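Pesquisar no site Pesquisar

Utilizamos cookies para melhorar a sua experiência. Aceitar Definições

Notas do orador — Recondicionamento de computadores de secretária: desmontar pela ordem certa

Abertura. Agradecer à Şengül Kozan a revisão do guião. Contexto: o armazém da Umard recebeu 2,000 torres de escritório em outubro. Lote de ensaio: 300. Tempo de palestra para esta parte: 5 minutos.

Ponto 1. Antes de abrir: cabo de alimentação fora, botão premido para descarregar, pulseira antiestática ligada ao chassis. Não desenvolver, o Kadir Keskin trata disto na sessão seguinte.

Ponto 2. Com a tampa retirada, identificar os cabos antes de tocar em qualquer peça. Dados primeiro, alimentação depois. Os conectores numerados (P10, por exemplo) registam-se na ficha pelo número impresso — nunca pela cor dos fios.

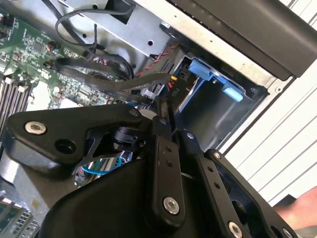 Ponto 3. Unidades de disco. Soltar o cabo SATA pelo conector, sem puxar pela fita. Premir a patilha do suporte e extrair a direito. Se prender, parar e verificar se ficou algum cabo atravessado.

Ponto 4. Memória. Abrir os fechos das duas extremidades, retirar na vertical, guardar em saco antiestático. O dissipador só sai se houver troca de pasta térmica.

Perguntas. Se perguntarem pelo apagamento dos discos, remeter para a folha da Tremarov.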